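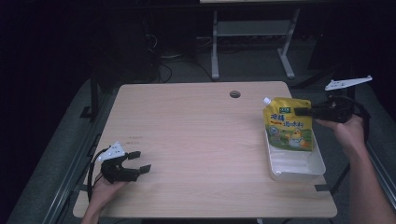

Table, Tray, Pouch

A short gallery from the back room at Groreo
Apr 19, 2025

Groreo sells refill goods by mail: soap, detergent, starch, rice bran, a few dry foods. Most of it comes in spouted pouches, and most of the work of the shop is getting those pouches from a carton into a tray and from the tray into a mailer. The pages in this series look at one small part of that work at a time. The first covered the shelving from Storoser. The second covered labels. This one is about the table and what goes on it.

The room has a gray floor and we keep it dim when the front of the shop is closed. Everything gets done on one table. We bought it used from an office on the floor above, which was moving out to Ciline, and carried it down the stairs with the top off. It has a light wood veneer and dark metal legs, and it still has the round hole near the back edge for cables. We thought about plugging the hole. Twist ties used to fall through it, so now we keep the twist ties somewhere else and the hole is as it was.

The tray

White plastic, shallow, and you can see a little light through the sides. It sits at the right end of the table. We tried it on the left for most of a week and kept reaching across ourselves, so it went back.

A tray this shape is good for pouches because the wall holds them up. A pouch laid flat will slide over the next one and the stack ends up on the floor. Leaned against the side, it stays where it was put and the print can be read from a chair. We own 30 of these trays. They nest when empty, and they rinse clean under the tap. The only trouble we have had with them is that the rims crack if somebody stacks them full, which we have asked people to stop doing.

The pouch

The yellow one, with green Chinese characters over the top half and a cartoon chick on green at the bottom. The screw cap is white and sits at the upper left corner. We like this kind of pack for the shelf because yellow and green can be picked out from across the room, and because a chick is easy to ask for when two people in the room read different languages.

Corner spouts take some getting used to. A pouch with the spout in the middle will balance by itself. One with the spout in the corner wants to lean, and the tray wall takes care of that. Pick it up by the top corner away from the cap. Holding it by the cap works until the day the cap has not been turned all the way.

Our pouches come in two weights, 900 and 1000 grams. They are close enough to confuse by hand, so the heavier ones get a dot of marker on the back seam before they go to the trays. We also store them on separate shelves.

The tape

There are bits of black tape at the edges of the table, one at the right front corner and one along the left side. A smudge of dark marks has also been on the top, over toward the left, for a good while. We have gone at it with dish soap and with a melamine sponge and it is faint now. We are leaving it, as the next step would be something that takes the finish off too.

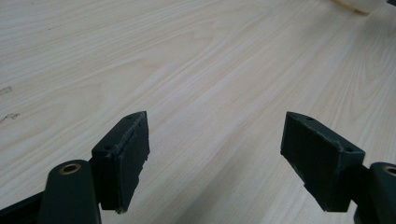

Page 86

The tabletop. Pale cream and beige, with the grain running on a diagonal and bending into long arches on one side. Toward the other side the lines straighten out and pack in close. The finish has a slight gloss and goes nearly white where the light is on it.

A pale top has been useful in ways we did not plan. Spilled powder is harder to see on it, but leaks from colored soap show up right away, and so does a stray cap. We wipe it down with a damp cloth at noon and again at closing. No polish. We used a spray polish in the first month and the trays slid when anyone bumped the table.

Veneer does not like standing water, so wet pouches get dried on a towel before they are put down. The edges are the weak spot on any table like this one. Ours have held up well so far, and if they start to lift we have a tube of wood glue and two clamps in the drawer.

Notes on the series

The next page covers mailers and padding, including the paper we get from Ó Conaill and how we fold it for odd shapes. After that comes the sink corner. Prints of any page can be picked up at the counter, letter size, plain paper. The shelving page has been corrected: the lower shelf was listed as the upper one and the other way around.

Back to page 85: Labels
Forward to page 87: Mailers and padding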